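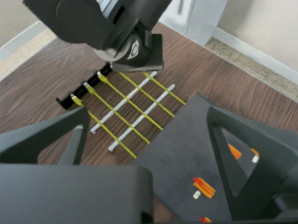

Page last changed: 18 December 2018

About Clurnix

Clurnix is a small news company. We read foreign press on border disputes, ceasefires, sanctions, refugee policy and elections abroad, and we put it into plain English for people who don't have time to read it all. That's the short version. Longer version follows, this page was overdue for a rewrite and is getting one in a lunch break.

What we do

Mostly the daily digest, Hiline. Goes out by email every weekday morning. Short items, each with the name of the paper or agency it came from, the language it ran in, and a link to the original. If two outlets tell the same story differently we run both and say so. We don't blend them.

Also:

Longer translations. Speeches, draft treaties, party programs, court rulings when they are short enough. Full text, notes at the bottom.

Background sheets. A single page on a dispute or a negotiation: who is talking, what was signed last time, what the maps look like depending on who printed them. Updated when something changes. Some are out of date right now, they have a gray note at the top saying so.

Custom reading for clients. Law offices, university departments, a couple of aid groups, one shipping firm. They tell us the country and the subject, we read and send. This pays for the rest.

What we don't do: predictions. Get asked a lot. We don't know who will win either.

Where we came from

Started as a student reading group in Bonerholm. People who had languages at home or from school and were annoyed at how late the foreign papers got picked up here, and how thin the quotes were by then. The group met in June for what was supposed to be a summer project, clipping and translating coverage of a set of peace talks. The talks broke down, the group kept going. A mailing list came out of it, then a paid mailing list, then a company, as we had to sign a lease and the landlord wanted a company.

The name doesn't mean anything. It was free.

Hiline has 900 paying subscribers today. More read it, we know it gets forwarded. Please forward it. If you are forwarding it to an entire department, please get the group rate, it's cheap.

Who works here

We have 2 offices. The main one is in Bonerholm, upstairs from the print shop, door on the side street. The other is the Chantharasri desk, which handles the early shift because of the time difference. By the time Bonerholm has its coffee the first half of Hiline is already drafted. Without them there would be no morning email, there would be an afternoon email.

We work with 17 translators. Some full time, most part time, paid by the word and paid on time. We don't list their names on this page or anywhere else on the site. Several have family in countries where working for a foreign news service can make trouble, and it seemed simpler and fairer to leave everybody off. Same goes for editors. If you need to confirm that a particular piece came from us, write to the office and we will confirm the piece.

Who owns us

The people who work here. No outside investor. No government money, ours or anybody's, and no money from political parties or campaigns. We have been offered it. Clients who buy custom reading get no say in what goes in Hiline, it's in the contract and we can send you the clause if you want to see it.

We run no ads. There was a banner for a travel agency at one time, it's gone.

How we pick what to translate

The morning editor decides. Rule of thumb is, would a reader who only follows English-language news have missed this. State media is included and labeled as state media every time. Opposition papers labeled too. Exile papers, same. We try to use the same labels for every country, and the full list is on the Labels page along with the date each one was last reviewed.

Place names: we use the spelling of the source in a quote and our own house spelling outside of it. Yes this looks messy. We get letters about it from all sides, which we answer.

Protest and crowd numbers: we give the figure and who it came from. If police and organizers disagree you get both. If there's only one source you get told there's only one source.

Corrections

Every item goes past 2 readers before it's sent, one of whom must know the original language. Mistakes still get thru. Corrections run at the top of the next Hiline, not the bottom, and the archived version gets fixed with a note. If you think we mistranslated something please send the sentence and the link, it speeds things up alot.

Using our work

Subscribers can quote from Hiline with credit. Whole translations, ask first. Teachers can print background sheets for class without asking. Libraries too.

Working for us

We are looking for part-time readers, mainly weekends and mainly for the Chantharasri desk. There's a paid test, a short news item into English, no dictionary police. No degree needed. Please don't send a cover letter longer than the test.

Contact

Use the form on the Contact page. Subscription trouble goes to the same form, pick "account" from the menu. Phones are answered in the afternoon only, Bonerholm time. Mornings everyone is on deadline.

Old issues of Hiline are under Archive. Search is slow, being worked on.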